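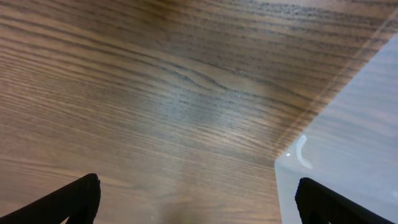

Sorting It Out: Cutlery, Clear Bins and a Very Messy Drawer

Our project started with a drawer in the student kitchen that drove everyone up the wall. Forks on top of knives, plastic mixed in with metal, and always a line of hungry people behind you! We wanted to find out if plain see-through bins would help people put things back in the right place, and we had a great time doing it.
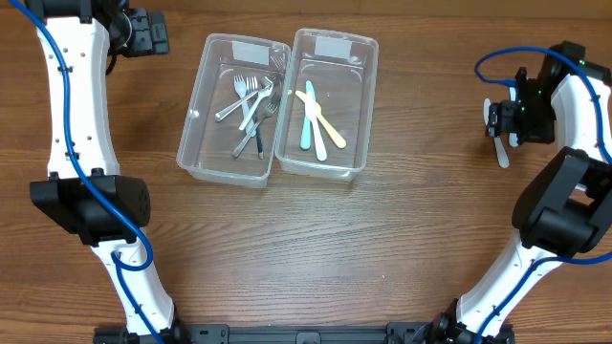 Tahira Hayat
Project lead, second-year Design Studies

For the trial we put two clear bins side by side on the wood table. The left one held metal cutlery, four forks and a knife with a dark blue handle, and the right one held plastic knives in light blue, pale yellow and white. Each bin has a small white label, but the pastel colors were what people talked about most (I love them too).

We ran the trial with 18 students in January. Sadia Talpur kept the log, and by the end she had 667 put-backs written down, which is amazing for a kitchen that size! Next we'd like to try spoons, and a deeper bin so the long forks can lie flat.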